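Against the Utensil Crock

By Lucienne Fleury
2022-03-01

Most kitchen advice treats the serving utensil as an afterthought. It gets a crock by the stove, or a drawer it shares with the can opener, and at mealtime it lands wherever the cook has room. I think the table setting should be planned from the utensil outward.
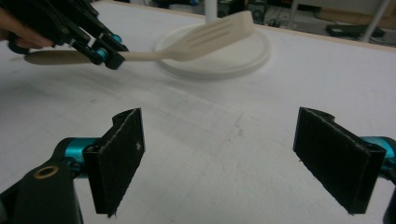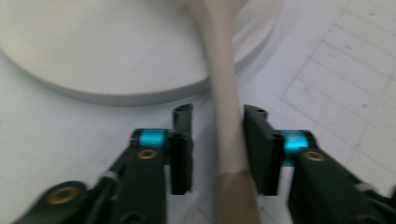

Handle length is the dimension most buyers ignore. Bowl width and blade shape get the attention, while the handle decides how the tool sits on the table and who can reach it. A plate gives a utensil a fixed station. With a round white plate on a white tabletop, a long beige handle is easy to find by color alone, and the direction it points tells the next person where to pick it up. A crock does none of this. It stores tools upright, working end in the air, and the cook has to turn each one over before using it.

Akash Joshi, with whom I shared a kitchen for 3 years, holds that a resting plate is one more thing to wash. I accept the cost. A plate takes less effort to clean than a tablecloth, and it can be carried to the sink with the utensil still on it.

My own rule is 2 serving tools per table, each with its own plate, handles toward the diners. The remaining tools stay in a flat drawer, sorted by length. The crock I bought in October now holds pencils.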